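4. What people pay for in a shared office

Reading time: 2 min
Last updated: Mar 13, 2019

I went into this part of the study thinking price would settle everything. We had 532 usable replies from people renting desks or small rooms at the Conis and Prakar centers, and I figured the cheap desks would fill first and the rest would follow. They didn't. Small private rooms at Prakar went quickest, even though they cost more per month than anything else on our list.
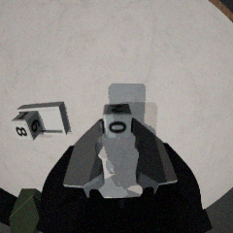 Figure 2. Tabletop with gripper, rendered.

So I went back to the open comments – there were 1322 of them, as most people wrote more than one – and read the lot over a couple of weeks in July. Doors came up all the time. People wanted to shut one, take a call, and open it again. Parking mattered more than I'd guessed, mostly at Conis, where the bus stops running early. Free coffee hardly came up at all, which stung a bit, as I'd given it a whole question!

Lease length is harder to read. Gautier offers 14-day terms and Gruton won't go below six months, yet renters at both told us they felt "flexible." I think they mean different things by the word (one group means leaving, the other means swapping rooms), and our survey never asked which. I come back to this in Section 5, where I split the replies by team size.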